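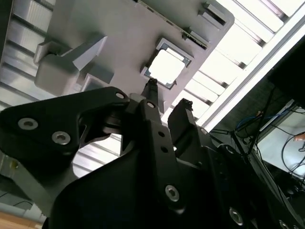

A CPU in the square recess of a gray plastic tray, silver heat spreader showing.

How to Store and Handle Loose CPUs in Trays

Loose processors get damaged on benches more often than in computers. A chip set down bare on a desk picks up scratches and lint, and it can take a static hit from whatever touches it next. A plastic tray with a fitted recess takes care of most of that. These are the steps we use at the Candport repair bench when we pull chips for testing or resale.

What you need
A tray with a recess that matches your chip
Anti-static wrist strap and mat
Lint-free wipes
Isopropyl alcohol, 90 percent or higher
Labels and a fine marker
Anti-static bags

1. Check the fit first
Try the tray with a dead chip before you trust it with a good one. The chip should drop in under its own weight and lie flat. If you have to push, the recess is too small. If the chip can turn or slide up over the lip, it is too big.

2. Ground yourself
Clip the strap to bare skin and to the mat's ground point. Put the tray on the mat before you open any bags.

3. Clean off old thermal paste
Wipe the heat spreader with a damp lint-free wipe, working from the edges toward the middle. Do not pour alcohol on the chip. Let it dry fully before it goes in the tray.

4. Pick it up by the edges
Hold the thin substrate border on two opposite sides and keep your fingers off the contacts. A vacuum pen on the heat spreader also works, as long as the metal is clean.

5. Line up the corner mark
Most processors have a small triangle on one corner. Choose one direction for your trays and stick to it – ours all point to the label end. Azucena Tovar set that rule when the bench had 2 trays, and it still holds with 178 of them on the shelf.

6. Lower it straight down
Keep the chip level until it is in the recess, then let go. If one side rides high, lift it out and start over. Don't press on it.

7. Label and bag
Write the model, the test result and the month on the tray label (for example, "passed, October"). Slide the tray into an anti-static bag and fold the end over.

Taking a chip out
Use the same grip. If the recess is too tight for fingertips, use the vacuum pen. Metal tweezers and screwdrivers will chip the substrate sooner or later.

Keep bagged trays flat in a closed cabinet, away from heaters and windows.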